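Plendano announced their break on Wednesday, in a statement of four lines on the fan site, and I have been thinking about it on and off since. The wording was the usual sort. The members will be concentrating on individual work, the group has not disbanded, please keep supporting them. If you have followed this kind of music for any length of time you will have read that statement before with a different name at the top.

I came to them late, through the second album. The first one I only heard properly last winter and I still think half of it sounds like demos for somebody else. But Ketmont, the third, is one I play all the way through, and there aren't many pop albums I can say that about. 11 tracks, no intro, no skit, no remix tacked on the end. The title track is the weakest thing on it. Everyone I know who likes them says the same, and it was still the single, because it had the dance.

The company has said there will be a last run of shows before the break starts. 8 dates, and only 2 of them outside Asia. The nearest one to me holds 3000 people, which is small for them now – they filled places three times that size on the Darkgate tour. I had a go at the presale from work, on my phone, and got as far as the seat map before it threw me back into the queue. By the time I was in again there was nothing left but the packages with the signed poster and the soundcheck, and I'm not paying that. I will try the general sale and if it doesn't happen, it doesn't happen.

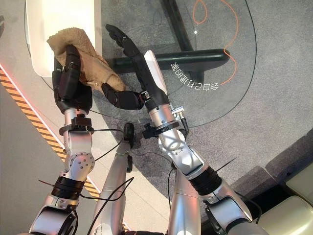

What bothers me more is the setlist talk. People who went to the fan meeting say it was nearly all from the new EP, with a medley for the older songs. I can't stand medleys. You get a verse and a chorus of something you have waited years to hear and then the lights change and it's gone. If they do that with Lý, which is five and a half minutes long and only works because it takes its time, I would sooner they left it out.

For anyone who hasn't heard it, Lý is the slow one near the end of Ketmont. It has almost no drums until the last minute. It was never promoted, there is no proper video, and the one live version I have found was filmed from the back of a hall in December with someone coughing all through the bridge. I have watched it more than anything on their official channel.

As for the break itself, I don't expect them back as they were. One solo album is already finished, going by the credits that went up early and were taken down again, and there is a drama part that hasn't been confirmed. Contracts run out next year. I'd like to be wrong.

General sale opens at ten in the morning. I have put it in the calendar and changed my password so I'm not locked out like last time.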